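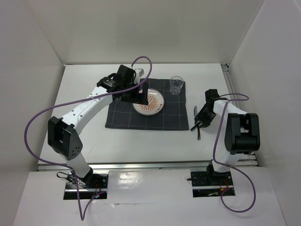
Plesov Folk Dance Archive Opens Recorded Collection of Lemma Valley Harvest Dances

PLESOV – The Plesov Folk Dance Archive will open its recorded collection of Lemma Valley harvest dances to the public in June. The collection documents 15 dances performed in the upper and lower villages of the valley, with notation, audio and field notes for each.

The recordings were made over three harvest seasons under the direction of Tolera Moges, head of documentation at the archive. Each dance was recorded in full at least twice, once with the musicians and once with the step count called aloud.

The largest group of entries covers the favia, a closed circle dance performed by married women on the last evening of threshing. Dancers link arms behind the back and move to the left in a pattern of two long steps and three short ones. The lead dancer carries a bundle of barley stalks and signals each change of direction by lowering it to the ground. In the lower villages the circle opens into a line before the final section. In the upper villages it stays closed throughout.

"Earlier written accounts treat the favia as a single dance," said Moges. "The footwork is shared, but the drum patterns differ enough that we have cataloged the two forms separately."

Accompaniment is by a double-headed drum and the hurico, a short end-blown reed pipe. Tunings were measured for every instrument used, and the figures are listed with the audio entries. Song texts are given in the local dialect with an English translation. Verses that singers asked to have withheld are marked as omitted in the transcript.

The collection may be consulted in the archive's reading room from 10 a.m. Audio and notation can be copied for teaching and research on written request. Use in paid performance requires the consent of the village concerned – the archive will forward requests but does not grant permission itself.

Requests for press copies of the catalog should be addressed to the documentation office, Plesov Folk Dance Archive.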